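Hultis Opens Its Community Kitchen in Mudus This Fall

MUDUS, Thu 17 July. Hultis is opening a shared community kitchen in the old Hämäläinen bakery building, and we couldn't be happier to tell our neighbors about it!

The kitchen will have nine cooking stations, a long table for shared meals and a pantry stocked by local growers. Home cooks can book a station for two hours at a time, seven days a week. Beginners are welcome (so are people who have been baking rye bread for decades and want a bigger oven).

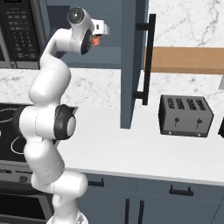

Evening classes start in the first week, with soups, flatbreads and pickling on the schedule. Each class has room for 18 people, and families can sign up together. We've already heard from 59 households who want in, and the pickling class is filling up fast.

Work on the building began in March. The original tile floor has been cleaned and kept, and the front windows open onto the street again after years behind boards.

Wumamo, the neighborhood garden next door, will supply herbs and vegetables through the growing season. Gardeners with extra squash can drop it off at the side entrance any morning.

Booking opens in August at the Hultis front desk in Mudus.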